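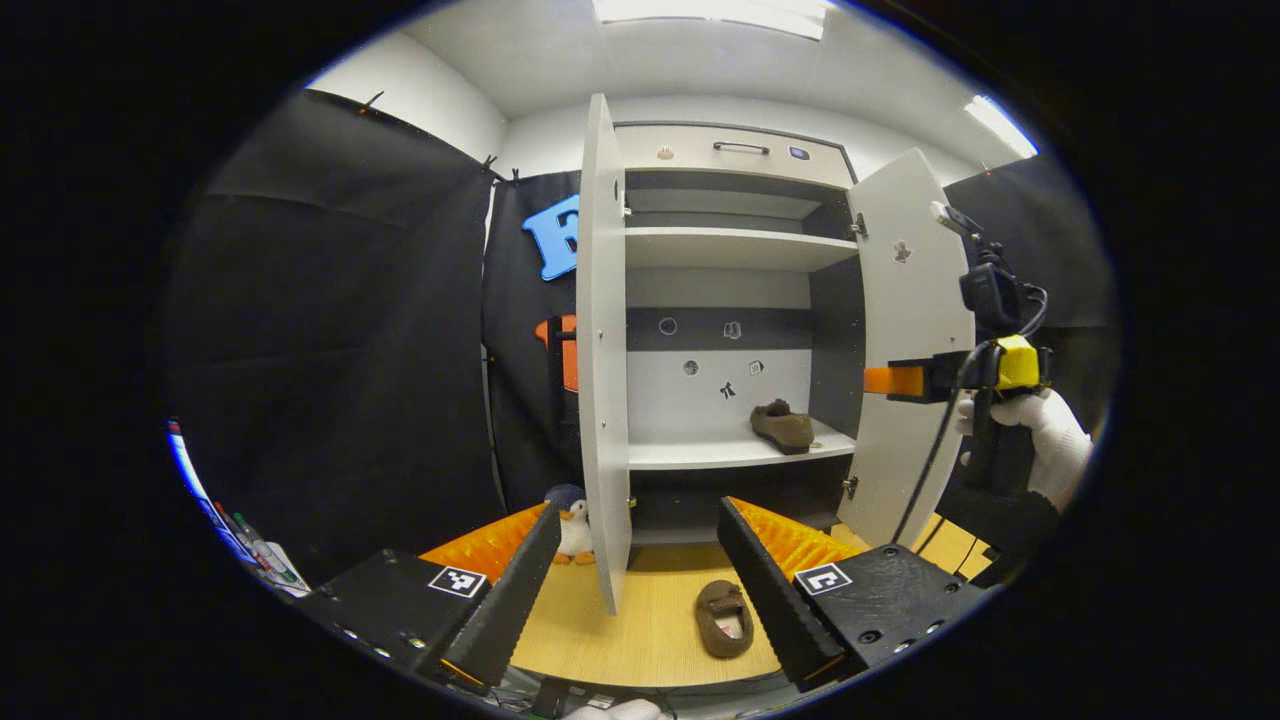
Cabinet task, both doors open, one shoe on the shelf and one still on the table. Tasitz hand-held grippers.

To: Vittoria Colombo
From: Temitope Omoregie
Re: Plerkurus, progress on the Tasitz kit trial, November

Vittoria, quick one before the Tuesday call. Sorry it's rough, wrote most of it at the bench between sessions. Numbers are from the log sheet, opinions are mine.

Where we're at

Kit is unpacked, assembled and in daily use. Target for this stage was 400 usable demonstrations across the household tasks and we hit that on the last afternoon of the period. Shoes in the cabinet took the biggest share. Drawer open and close was next. Plush toy tidy-up only got going late, so it's thin and I wouldn't lean on it yet.

Still owing: the second operator pairing, the written comparison against the Stępień unit (they've quoted, loaner hasn't arrived) and the cost table you asked for. Cost table is half done. The other half is waiting on freight.

The grippers

Generally good. Operators can hold one through a full session without complaining much, which wasn't the case with the set we built ourselves. The ribbed orange finger pads are the best part of the kit. They hold suede well, they hold smooth plastic well, and they come off for cleaning without tools. We fitted the spare pads to one pair to see how the clips cope with being swapped over and over. Fine so far.

Less good: trigger travel is long. Anyone with small hands ends up shifting their grip partway through a close and it shows in the recordings as a little hitch. Tasitz say a short-travel trigger is coming. No date. I've asked twice.

Markers on the finger tops are easy to pick up under our ceiling lights as long as they're clean. Fingerprints are enough to lose one. Gloves fixed most of that, so it's gloves on for everybody now, white knit, cheap, we go through a lot of them.

Cables. Still the main grumble. The lead out of the top of the unit has a mind of its own and drags on the table edge when you reach low. We've tried tape, hook-and-loop ties and an overhead line. Overhead was best but it got in the way of the second operator. Want to try a lighter lead next. Tasitz will sell us one but the price is silly for what it is, I'll get one made up locally if you're OK with that.

Cabinet tasks

Chose the small white cabinet since it gives us doors, a drawer and shelves in one prop. Doors are the hard bit. Swing them all the way and the hinges are happy, stop at halfway and they creep back on the next reach. Operators learned to push through to fully open before going for the shoe. I've written that into the session notes so new people start with it.

Shoes were a good pick, soft, uneven, never land the same way twice. First block of takes had too many where the toe caught the edge of the shelf. Moved the start position back from the base of the cabinet and that mostly sorted it. We'll keep the early takes, marked as failed, the Rivitz people said they can use them.

The thin bar handle on the drawer is fiddly. Pads slide along it unless you come in dead square. Not the kit's fault really, a thicker handle would fix it, but real drawers have thin handles so I'd like to leave it alone and just record more.

Two-person sessions

Run 2 operators together now, one on the cabinet and one assisting from the side. Works, needs talking. We had a silent round early on and it was a mess, both went for the same door. Now one calls and the other follows. Curtains either side of the bench have helped the tracking a lot more than I expected, drop-outs fell away almost completely once they were up. Cheap fix. Should of done it in the first week.

Software

Rivitz import tool is all right when it works. It reads the Tasitz recordings directly, lines up the left and right units and flags takes where a marker was lost. Two complaints. It doesn't save partway, so a crash means starting the batch over (lost most of a morning to this). And the flagging is too fussy, it rejects takes that are perfectly usable. I spot checked 100 of the takes it had flagged and would have kept 20 of them. Small gain but it's work already paid for. Have sent them the list and they've been decent about it.

Battery indicator in the companion app reads full until it suddenly doesn't. We swap on a timer instead. Annoying, livable.

Support from Tasitz

Mixed. Hardware questions get a proper answer same day. Billing questions vanish. The manual that came in the box is for the older model and the trigger calibration section is just wrong, follow it and you end up with a gripper that reports half closed when it's fully open. Correct version is on their site if you dig. I've printed it and put it in the kit case.

Money

Under on props, over on consumables (gloves, tape, spare pads). Nets out close to plan. Anything unspent on props I'd like to move to a third gripper unit so we aren't stuck when one goes back for service. Will need your sign-off, form's attached seperately.

Would I reccomend buying

Leaning yes, for the grippers. Not yet on the full support plan, I'd hold that until we've seen how they handle a return. Need the Stępień loaner on the bench before I'd put my name to anything final. If it doesn't turn up before the next stage starts I'd suggest we go ahead without it.

Next

Finish drawer takes. Plush toy set, properly this time.
New lead, test low reaches with it.
Second operator pairing, one of them left-handed if I can find someone.
Cost table to you once freight comes back.
Send one gripper to Tasitz for a trigger adjustment and see how long it takes.

From you I need a yes or no on the third unit, and whether the local cable is OK. Call's fine for both. I'm at the bench until 4 most days, phone's better than email.

Temitope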